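The Night Shift at Jardine

My great-uncle never talked about the service, so I grew up assuming there was nothing to talk about. He fixed radios. He kept tomatoes. He could whistle through a blade of grass loud enough to bring the neighbor's dog over the fence. That was the man, as far as I knew, and then he died and my aunt handed me a shoebox.

I'll get to the shoebox. First I have to tell you about Thandeka Ngcobo, who answered the phone on the second ring when I called the Morkelier reading room with what I thought was a very dumb question. I wanted to know what a "relay hand" was. She laughed and said, "Oh, you've got one of ours!" and that was pretty much my whole summer gone.

A relay hand, in the old signal company at Jardine, was the person who sat between two radio stations that couldn't hear each other. There was a ridge in the way. The convoys ran on one side of it and the hospital sat on the other, and anything one had to say to the other went through a hut on top with a stove, two cots and a generator that hated cold weather. You listened with the left ear, wrote it down, and sent it back out with the right hand. If you got a number wrong, the wrong number of beds got made up.

My great-uncle did this for seven months, mostly at night. He was nineteen.

The shoebox had his logs in it. They're small gray notebooks with a string through the corner, and he wrote in pencil because ink froze (he says so on the first page, in capitals, like he was warning the next guy). I had six of them. Thandeka had the rest, because the company clerk had boxed up whatever was left in the hut when it closed, and the box had traveled through three attics before it landed with her. Between us we had 100 nights with no gaps. She'd been looking for my six for years and had more or less given up.

So I drove out. It's a long drive, and I did it with the windows down because the air conditioning in my car is more of a rumor, and I got there sweaty and late and she put me straight to work with a pair of cotton gloves and a soft brush.

What got me was how dull most of it is. Fuel. Blankets. Tire sizes. A long argument over who had borrowed a welding torch. Then you turn the page and there's a night when the road washed out and the traffic goes on for eleven pages without a break, and his handwriting gets bigger and bigger until there are maybe four words to a line. At the bottom he wrote "Relieved 0600. Soup." I read that one a few times.

There was a second hand in the logs too, neat and slanted, that took over in the small hours. We knew it belonged to somebody who signed A.N., and Thandeka had a guess, and her guess lived four towns over and was in the phone book.

Ayman Nasr is a retired piano tuner now and has the best hearing of any old man I've met. He wouldn't let me record him. He did let me eat most of a plate of date cookies while he went through the notebooks page by page, tapping the table with one finger, and it took me way too long to notice that he was tapping out the messages. He still had the rhythm of it. When he got to the washout he stopped and said my great-uncle had sent him to bed that night and worked both shifts. "He told the sergeant I was sick," he said. "I wasn't sick. I was scared, and he could hear it in my sending."

I asked why neither of them had ever looked the other one up. He thought that was a funny question. They'd talked every night for seven months, he said, and what was left to say?

The hut is gone. I walked up to see for myself, on the old mule track that starts behind the church in Ceva, and there's a concrete pad with four bolts in it and a very good view. You can see why they needed somebody up there. You can also see a gas station on the Sturine road, and I'll admit I was glad of it on the way down — I'd brought one bottle of water and some gum.

Thandeka is putting the full run of logs on open shelves this fall. Go see them if you're anywhere close. Ask for the soup page.
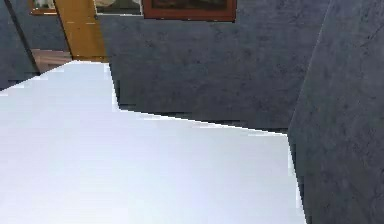
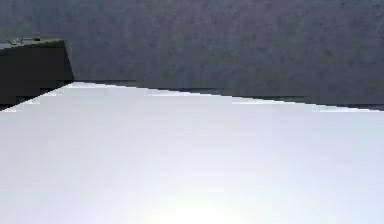
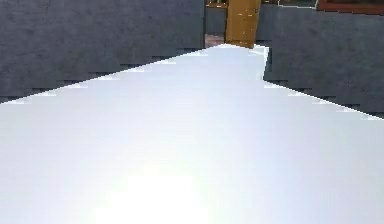
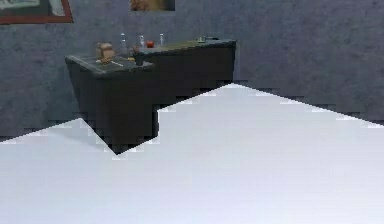 Computer-rendered views, all from one setting. The last has the pictures on the wall.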